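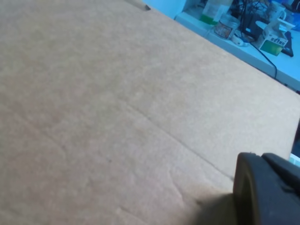
Figure 4. Corrugated cardboard with a fold crease; behind it, a white table with bottle, jar, cables and mug.

4.2 The afterlife of the box

Our interview schedule had one question about packaging, placed near the end, where we expected it to be answered in a word or two. It produced more talk than the questions on neighbours and heating combined. People who have moved house are, as a group, tired of describing their new street and quite ready to describe a box.

We had treated unpacking as the moment at which a carton is emptied, following the usage in the earlier Rultine survey. This was tidy for coding and did not survive the first home visit. An empty carton went on being discussed, stepped round and apologised for long after its saucepans had found a cupboard. Of the 105 cartons that households agreed to let us follow, 59 were still indoors at the second visit, 28 days after the first. Most of these were empty. Several contained other cartons.

We therefore split the category into standing, opened out and departed. Standing boxes keep their shape and, with it, a claim to be useful. Opened-out boxes have had their tape cut and been flattened into sheets, an act that participants described in the language of achievement ("I've done the boxes") although the cardboard itself had usually gone no further than the nearest wall. Departed boxes had left the premises. Sheds gave us some trouble here, and after an argument lasting most of an afternoon Khaemba's view prevailed over Tripathi's: a shed is premises.

The opened-out sheet deserves a little more attention than the literature has given it. It takes up more of a room than the box did. It won't stand without something to lean on, and it won't lie flat either, on account of the old folds, which go on pulling it towards its former shape. One participant in Grollunlow had put hers under the sofa, where it fitted except for the last hand's breadth, and she had been catching her ankle on that hand's breadth since April. Asked why she had not cut it down, she said she was keeping it whole in case they moved again.

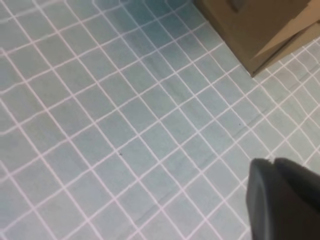 Kitchens held on to boxes longest. We had predicted the opposite, reasoning that a household has to eat and would clear the room where eating gets organised. Households do have to eat, and they manage it perfectly well around a carton. The kitchen box was rarely opened with a view to being emptied. It was raided for the colander, then for the good knife, then for the colander's lid, which turned out to belong to something else, and at no point in this process did it become anybody's job.

Flooring made a difference we had not planned for. On carpet, a box stayed where the removal crew had put it down. On tile or vinyl it could be shoved along with a foot, and it was, from the door to the sink to the fridge and back again, depending on which of them was wanted. Participants with hard floors told us more often that they had "nearly finished" the kitchen. We suspect that a box which moves about gives some impression of progress. Saxena, the removals firm that passed our leaflet to its customers in Loretside, told us that its crews are asked to stack kitchen cartons against a free wall. Participants could seldom name a free wall.
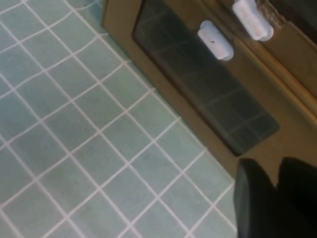 The appliances, by contrast, settled in at once. Nearly every one of the 38 households could cook something hot by the first evening, and the oven was the item most often mentioned when we asked when the place had begun to feel lived in. It was also mentioned as the reason a box could not go in a particular corner, the door needing room to come down. This is the only spatial rule on which all members of all households agreed. Boxes were moved for the oven door that had not been moved for visitors, for the landlord or for a toddler's birthday.

A word on surfaces. Where the floor had been cleared, we generally found that the table had not, and in the diary entries the two take turns. Small things with no assigned home (chargers, tape, a jar of something half used, keys to the previous address) went up on to the table when the box beneath them was flattened. Under our first coding scheme this counted as unpacked. Tripathi's note in the margin of the codebook reads "unpacked on to what?", and the revised scheme adds a code for goods in transit within the room. It was applied so freely in the pilot that we had to restrict it to objects untouched between two visits, which excluded mugs.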